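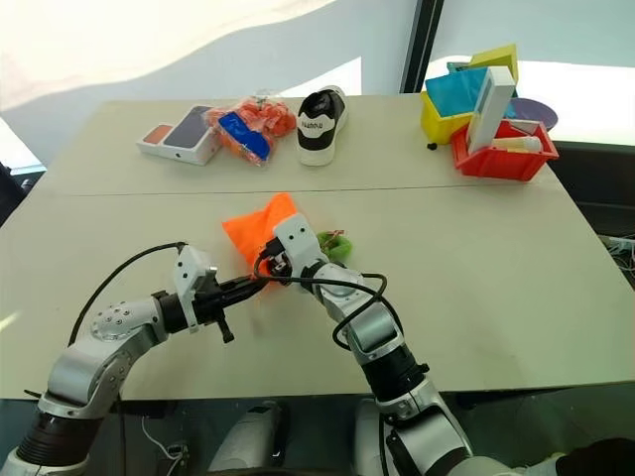
How to Reach Opening Night Without Having the Sequel Spoiled

The first trailer for the new Driten movie runs 2 minutes and gives away, by my reading, everything except the catering. I watched it in September, on purpose, like a fool. What follows is the system I put together afterward, and it got me to the Isetti for the next big sequel knowing only the title and who was in it.

Decide what counts as a spoiler

Do this first and write it down. Casting news is fine with me. A haircut for a role is fine. A photo of the actor in costume, standing in a cemetery and looking at a headstone, is a plot summary. Your line may be somewhere else, but you need one before the posters start going up.

Mute the right words

Muting the title is a start, and most people stop there. Go to the settings of whatever app you scroll and add:

The title, with and without the number
The hashtag, plus the misspelled hashtag, which is usually more popular
Every main character's first and last name
The director's last name
"Ending explained"
"Post-credits"
"That scene"

If a character has a common first name, you will also mute some of your relatives. I missed an engagement this way. They have forgiven me, mostly.

Set the mutes to run until two weeks after release. The default on a lot of apps is 24 hours, and you will find that out at hour 25.

Deal with video sites

Muted words do very little against a thumbnail. Clear your watch history, turn off autoplay, and hit "not interested" on anything with a red arrow pointing at a face. If you use Stuseo, the home page plays previews as soon as your cursor slows down, so bookmark your watchlist and go straight there. Keep the sound off until you know where you've landed.

Handle your friends

Tell them once, in plain words, what you don't want to hear. Skip the long speech. People who get a long speech start saying things like "I won't say anything, but bring tissues," and now you know to bring tissues.

Group chats need more care. Ours has 19 people in it and at least one of them goes to every early screening. We opened a second chat just for the movie, with a dull name, and anyone who has seen it goes there. The main chat stays clean. Rogelio Navarro posted in the wrong one last time, and he now has to type his messages in a notes app first.

Survive the theater

Buy a ticket for the earliest show you can stand. Arrive after the trailers have started if you're also avoiding the next thing. Wear headphones in the lobby, because the previous audience is coming out and they have opinions. The restroom line is worse. Go before you leave home.

Stay away from the merchandise counter until afterward. The Husar collectible figures came out a full month ahead of that movie, and one of them was a ghost version of a character who was supposed to be alive.

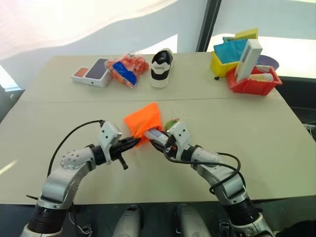 Sajib Weerakoon wrote in after an earlier version of this page to say I'd left out soundtrack albums, and that he lost the whole third act of a movie to track 14, which was called something very close to "The Sister Did It." Fair point. Add the composer's name to your mute list and don't open the album until you're home.

If it happens anyway

Close the app. Don't read further to check whether it's true, because then you'll have the details as well. Fake spoilers are common enough that you can reasonably tell yourself this was one, and I've gone into a movie on that theory and enjoyed a solid hour of it.

Afterward, take the mutes off. I forgot, and it was spring before I saw my cousin's name again.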